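## Questions about rubber tracks and undercarriage parts

We collected the questions which customers send most often to our Samonte warehouse. If yours is missing, please write to us with the serial number of the machine.

**How do I know which rubber track fits my mini excavator?**

Look on the inside of the old track. Three values are usually molded there: the width, the pitch and the number of links. If they are worn away, measure the width with a tape, then measure the pitch from the center of one drive lug to the center of the next, and count all the lugs. One of our popular Hultar tracks has 84 links, and one link more or less means it will not fit.

**Must I replace both tracks together?**

We recommend it. A new track is shorter than a worn one, and the machine can pull to one side. If the other track is still in good condition, you can order a single one, but keep checking the tension on both sides.

**What is the difference between Hultar and Skavuleo tracks?**

Hultar has a block pattern and is made for hard ground and pavement. Skavuleo has deeper bars, which hold better in mud. The steel cord inside is the same - only the tread is different.

**Do I need new sprockets with new tracks?**

If the teeth are pointed or hooked, yes. A worn sprocket damages the new lugs very fast.

**How tight should the track be?**

Please follow the manual of your machine. The correct sag is different for every model, so we do not give one number for all.

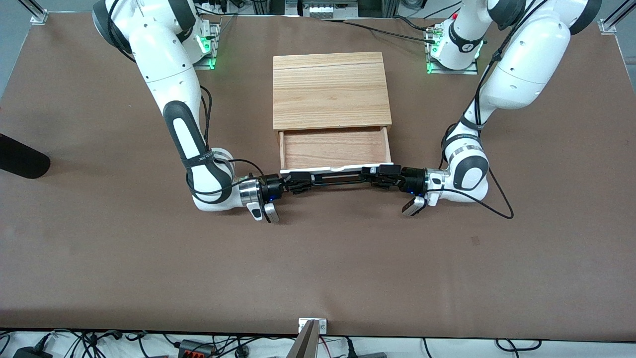 **When will my order arrive?**

Parts in stock leave Samonte within 2 working days. Tracks from the Gornano factory need 26 days, and we write to you when they are on the truck.

**Can you deliver on Saturday?**

Only rollers and idlers, by parcel. Tracks come on a pallet, and for this you need a forklift or a strong loader at your address.

**Can I return a track?**

Yes, if it was not mounted. Tell us within 7 days after delivery and keep the straps on it. The return freight is paid by the customer, except when we sent the wrong size.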